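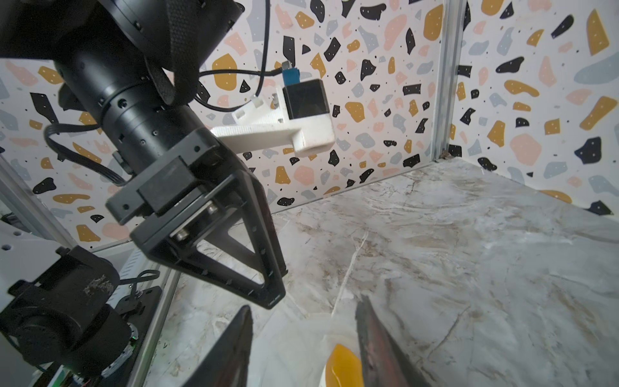
I've had a marble-look benchtop for almost 12 years now, and in that time I reckon I've made every mistake going. Beetroot, turmeric, a red wine glass with a chip in its foot (don't ask). So when my sister moved into her new unit in Inskip and rang in a flap about hers, I wrote all this down for her, and you may as well have it too.

First, find out what you've got. Real marble hates anything acidic, so lemon juice and vinegar are out, and so are most bathroom sprays. If it's a printed or laminate top you can relax a bit, but go easy on the scourers because once the shine's gone it's gone. Not sure? Treat it like the fussy one.

For the everyday wipe I use a squirt of dishwashing liquid in warm water, a well wrung cloth, then a dry tea towel straight after. The tea towel is the bit everyone skips! Pale grey and white tops show every streak, and beige veining is sneaky, it hides dried tea beautifully until the afternoon sun comes in at about knee height and there it all is.

Seams are my pet hate. Flour gets in there, then a drip of water, and you've basically made glue. I go along mine with an old soft toothbrush every couple of weeks and finish with the corner of a microfibre cloth over a butter knife (blunt side, gently).

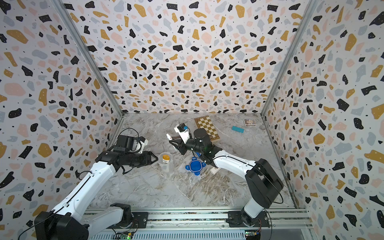
Now, measuring cups. I keep one out on the bench all the time, and mine does far more than flour. It scoops rice, it waters the basil, and it tells me exactly how much detergent goes in the bucket so I stop using four times too much. A standard cup here is 250 mL, but plenty of American recipes mean something a bit smaller, so if your biscuits keep coming out odd, check where the recipe's from before you blame the oven.

Dry stuff gets spooned in and levelled with a knife. Wet stuff goes in a jug, on the flat bench, and you bend down to it. Holding it up to your eyes doesn't work, your hand's never level.

If the markings are wearing off, don't chuck it. Keep it as a scoop and write the size on the handle with a paint pen.

And a word on busy patterns, because my sister's also keen on terrazzo for her splashback, all mustard and pink and blue-grey chips. I love it! It hides splatters like you wouldn't believe, so wipe it down on a schedule and don't wait till it looks grubby. I do the wall behind my stove whenever I change the tea towels over, and that seems to keep the grease off it.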